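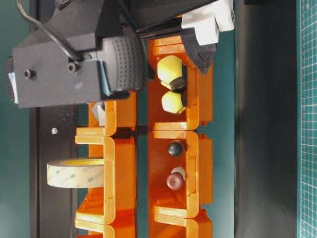
Black finger pointing down into the upper right bin.

August, bench notes, Cleria organ + Kiltow cabinet

Both have to go back to Szilágyi before the Hudo dates. Hudo are doing the organ record live in the big room, no overdubs except maybe hand drum, so whatever buzzes on the day is on the album. That's the job. Writing it all down this time, last time I had the Cleria open I wrote "fixed C" on a piece of tape and stuck it inside the lid. Found the tape. No idea which C.

Complaints as they came in, from the sheet:
- low C on the lower manual chokes after a long hold
- percussion too loud or not there at all, nothing between
- "wooly" in the left hand
- Kiltow thumps when it changes from slow to fast
- hum, but only some nights

Played it for half an hour before opening anything. Do this every time!! It's easy to skip. Lovely thing when it's behaving, reedy up top, a bit of spit on the front of the note, and the flute tabs have that hollow cough that Hudo basically built their sound on. First record of theirs the organ is mixed so far back you only get the cough. Second one it's all over the place, in a good way. Wouldn't want to clean that out of it. Note to anyone picking this up after me: do NOT make it nice.

Low C. It's the one at 130 Hz on the eight foot tab. Confirmed choke, takes a while, then the note thins out and drops the octave above and goes to a sort of kazoo. Same C from the upper manual does it too so it's not the key contact, it's upstream. Divider board. Swapped divider boards between C and C sharp, fault moved to C sharp. Good. Swapped back.

Freeze spray on the divider. Third transistor along, note came straight back. Warm it, gone again. Replaced it and the one beside it. Held the note down with a lead weight wrapped in a sock and went and had lunch. Still going when I came back. People next door less happy.

While in there, reseated all the divider boards, edge connectors grubby, contact cleaner and a pencil eraser. One connector has a cracked ear, holds OK but don't lean on it.

Key contacts. Lower manual fairly bad, upper manual hardly touched. You can see (hear) how they play, left hand comping in the middle octave, hammered. Cleaned every contact with the leather strip, no abrasive. Two bent ones re-tensioned. After that the wooly thing was mostly gone. It was never a tone problem, it was some of the footages not closing, so chords were coming out with notes missing their top. Player had been compensating with the brilliance tab by the look of it, the tab's worn shiny.

Percussion. Pot is toast, carbon track worn right through at one end, so it's all or nothing like they said. No exact replacement. Put in a modern one same value, log, shaft cut down, and the old knob fits with a bit of heatshrink. Feel is too light. Thick grease on the shaft, better. Level with the knob halfway now sits just above the held note, click at the front, decays before the next beat at a medium swing. Tried it against the slow blues that's on their list and the fast one. On the fast one the percussion doesn't retrigger if you play legato, that's how it's designed, leave it.

Bass pedals were not sent. Asked. Not using them, they have a bass player now. 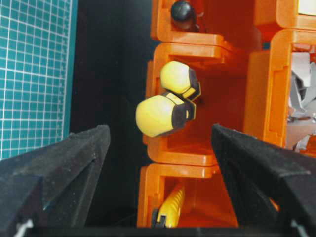
Orange rack, seen between the two fingers.

KILTOW. Took longer than the organ.

Thump first. Motor relay contacts pitted, and the snubber cap across them was open circuit. New cap, new resistor, cleaned the contacts with a strip of card. Thump down to a tick. Tick is only there with your ear at the louvers. Upper rotor belt glazed and too slack, it was slipping on the way up to speed and then grabbing, so half the "thump" on the sheet might have been that. Fitted new belt. Ramp up now smooth, though it's faster than it was. Hmm. They may well notice. The old lazy ramp is all over the ballad on the second record, the long chord at the end where it takes forever to spin up and the sax just waits for it. Backed the tension off till it was slow again but not slipping. Took a few goes. Marked the motor plate position with a scriber line, so if it shifts in the van put it back to the LINE.

Lower rotor bearing dry, one drop of oil, ran it, wiped it. Foam on the lower drum OK. Treble horn has an old repair on the dummy side, epoxy, ugly but balanced. Left.

Tubes. Output pair was mismatched, one weak. Tested what's in the drawer, found a pair that agree. Bias set cold, then again after an hour, it had drifted a little, set it again. Preamp tube microphonic, tap it and it rings like a glass. Swapped. Kept the ringing one in a box marked RINGS, somebody will want it for something.

Hum. The "some nights" hum. This ate most of an afternoon. No hum here at all with just the cabinet. No hum with organ into cabinet. Hum the second I plugged in the line out to the interface at the same time. So ground loop, and "some nights" will be the nights they were recorded or took a DI for the house. Built a little transformer box, in and out jacks, lift switch. Gone. Labeled it HUDO ORGAN DI USE THIS. Tested with lift both ways, lifted is the quiet way. The transformer does soften the bottom end slightly, which for the record is fine as the DI is only a safety, the cabinet mics are the sound.

Multipin cable between organ and cabinet, one pin intermittent when flexed right at the plug. Cut back and resoldered. Strain relief was missing, used a P clip. Spare cable would be sensible. Ask Szilágyi if they've got one in the hall closet, I think I saw one coiled up with the mic stands.

Test recording, for reference. Mics on the Kiltow: a pair on the top louvers, spaced, one dynamic down low off axis. Tried the top pair close and got flutter, like a fan in a kid's face. Pulled back to arm's length and it turned into a sound. Low mic: phase flipped vs the tops, flip it, much fuller. Pan the top pair but not hard, hard left right makes the slow speed seasick on headphones.

Recorded 11 short takes, same eight bars, changing one thing each. Take list is on the drive with the dumb names. Best is the one called "further", second best "further lowmic flip". Listened in the car as well. In the car, honest opinion, the organ eats the tenor if they both sit in the middle. That's a mix thing but worth saying to whoever's at the desk: organ a hair off center, tenor up the middle, drums wide-ish and let the room do it. Second record had organ and tenor stacked dead center and you can hear whoever mixed it fighting it with EQ. Tenor ends up sounding like it's got a cold.

Also, vibrato on the Cleria and fast speed on the Kiltow at once = mush. I know they like it for the head of the second tune. Suggest vibrato off for the solo at least. Not my record.

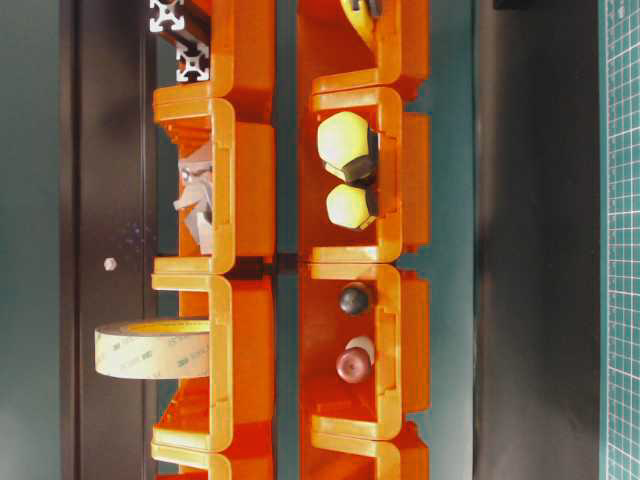

Tuning. Top octave oscillators were spread all over. Whole organ sat a little sharp, with the F and G sharp flat of the rest. Set A from the reference and went up through the twelve coils with the plastic tool. Core in the G sharp coil stuck, bit of wax, warmed it very gently and it turned. Those cores crack if you look at them, go SLOW. Let the organ sit on for the evening with lid closed, checked again, everything had crept up together, so pulled the lot down a touch to allow for it. Means it'll read flat for the first twenty minutes from cold. Tell them to switch it on when they arrive, before the drums come in, before coffee, before anything.

Piano at Szilágyi gets tuned the morning of. Whoever is doing that should tune to the organ not the other way round, the organ can't be moved in a hurry. Put this on the sheet in capitals.

Reverb tank. Twang. One of the spring ends had come off the little hook. Rehooked with tweezers under the lamp, swore a lot, fine now. Bedded the tank on strips of foam. It had been screwed right to the chassis and picked up every key thump. Less thump now. Some thump is still there, and again, it's on their records, so.

Expression pedal. Scratchy heel down. Lamp and cell type, so it isn't a dirty pot, it's the shutter rubbing. Bent it back. Lamp is original, looks dim and brown. Swapped for new and the whole range came up louder and the bottom of the travel never went quiet. Put old lamp back in. Taped the new one inside the pedal in case.

Parts used, to bill: transistors x 2, snubber parts, belt, pot, output pair, preamp tube, transformer and box, P clip. Belt was the last one, order more.

Still to do
- leg socket back left is loose in the case, glue and a bigger screw
- one black key on upper manual clacks, felt worn. next time the manuals are off, not now
- Kiltow castor squeaks. will be heard if they roll it during a take so don't
- photocopy the Cleria schematic, ours has the divider page missing a corner and I keep guessing at the same resistor
- van: organ flat on its back on the blanket, cabinet upright, tubes OUT and in the egg box

Played it again at the end, whole thing together, slow blues, lights off in the shop. Low C held all the way through. The ramp is right. Percussion maybe still a hair bright, will leave the knob where it is and pencil a mark on the panel.

Pickup after 2, side door, ring twice.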